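Against the Deep Bin

Most advice on small-parts storage starts with capacity. The catalogs from Zellby and Bostine list volume first, price second, and depth somewhere near the shipping weight. I think the order is wrong. For anything handled daily, depth should be the first figure a buyer checks, and the answer should usually be a small one.

A deep bin stores well and retrieves badly. Items at the bottom are covered by items at the top, so each retrieval becomes a search. I kept fasteners in deep bins for 14 months at the Reltcombe workshop and went over to low boxes after that. The bins held more. They also held two sizes of washer we had reordered because the originals were buried.
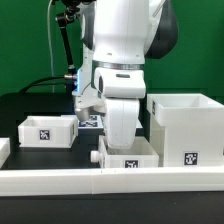
Lids are the second mistake. A lid protects against dust and spillage, and on a shelf that is a fair trade. On a work table it adds a step to every use, and the lid itself then needs somewhere to lie. Open white boxes on a black surface do better: the rim stands out against the table, and a low wall leaves room to reach in from above. A marker in the center of the front face, as on the box at the left, also stays where it belongs when the box is open. Labels on lids migrate — swap two lids and both boxes are wrong.

The usual objection is floor area. Shallow boxes spread out, and a table fills quickly. I accept this. The remedy is to keep less on the table. At Murín the limit was 7 boxes per bench, and anything not touched by Tuesday went back to the shelf, where it could have a lid and all the depth it wanted.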